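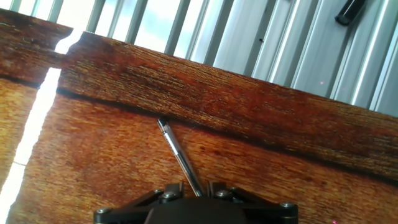 How many demonstrations do I need before it's worth training, and should I keep the sloppy ones?

Wiroj Jaidee
Posted in Data and Training, August

I'm teaching an arm to pick up thin things (pens, chopsticks, a small screwdriver) and lay them down at a marked spot. I have 1134 episodes recorded by hand, all teleoperated, with the wrist view and the joint readings saved together. Some are lovely. Some have me fishing for the object three times before I get it. My first training run on a slice of them gave me an arm that hovers over the pen and shivers. Do I keep collecting, or do I clean up what I have? And do the fumbled ones go in the bin?

3 replies

Malwood
Stop collecting for a day and sort what you have. With 1134 episodes of one kind of task you should be seeing more than a shiver, so I'd look at the recordings before adding to them.

The fumbles come in two sorts, and it took me far too long to see it. In one sort you miss, back off, line up again and get it. Keep those! They show the arm how to get out of a bad spot, and if you only ever show it perfect approaches it has no idea what to do once it's a finger's width off. In the other sort you stop halfway, dither, look over at your screen, drift back. Those teach it to dither. I bet your hover comes from there. Go through the episodes and look for stretches where the arm hardly moves while you were making up your mind, then trim them out. You don't need to throw away the whole episode, only the dead part. (Leave the short wait while the gripper closes, though. I trimmed that once and got an arm that lifted off before it had hold of anything.)

Then check your timing. If the pictures are saved even a little behind the joint readings, thin objects will show it up first. A mug forgives you, a pen does not. Tap the table with the gripper and step through the recording until you find the tap in both streams. If they don't line up, fix that and shift the old data to match before you train again.

After that, change where things start. I used to put the object down in what I thought were random places and they were all in the same comfy patch near my right hand. Now I write the starting spots on slips of paper and pull one before each episode. Angle too - pens pointing at you, away from you, sideways. It's slow and a bit silly and it made the biggest difference of anything I've tried.

I ended up with 2348 episodes for my own pick and place set, but the arm was already useful at half that, once I'd cleaned it.

Yimyam
just get more data. 5000 at least. the more the better

Voner
Agree with nearly all of what Malwood wrote, and I'd add one thing about light. If you always record in the morning, you've got morning shadows in every episode, and a shiny barrel looks like a different object by late afternoon. Record in short blocks at different times of day. I do 9 in the morning and again before supper, and I quit each block when I notice my hands getting lazy.

Also, hold back 10 starting spots that you never record from, and test only on those. Same spots every time, same order, written down. I love this part - you train overnight, come down with your coffee, and find out if it can do a corner it has never been shown. If you test on spots you trained on, you'll think you're doing great right up until a friend comes over and puts the pen somewhere else.

One more for thin stuff: decide how you're going to grab it and stick to it. If half your episodes pinch the pen in the middle and half pinch it near one end, a simple model can split the difference or flip back and forth on the way down. That could be your shiver as well. Pick one, at least for the first round, and add the other grip later as its own batch with its own label.

Comments on this reply

Wiroj Jaidee
Oh no, I do both grips. I do whichever one is nearer. Pulling those apart tonight.

Voner
Everybody does! Write back with how the hover looks afterward. And put the grip in the folder name, or you'll be sorting them by eye again in a month.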